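**Adgate Stivham Folding Lectern, Model 169**

The Stivham is a portable lectern for schools, libraries and places of worship. It is supplied fully assembled and folds flat for storage. The reading surface adjusts to 2 angles and has a raised lip to hold papers in place.

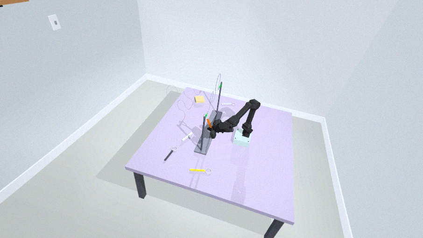
The standard finish is matte gray. Other finishes are made to order — please allow additional time for delivery. Orders received after 30 December 2020 will ship in February.

Price: $799, excluding freight. Replacement hinges and feet are available from the Adgate parts department. Please quote the model number on all correspondence.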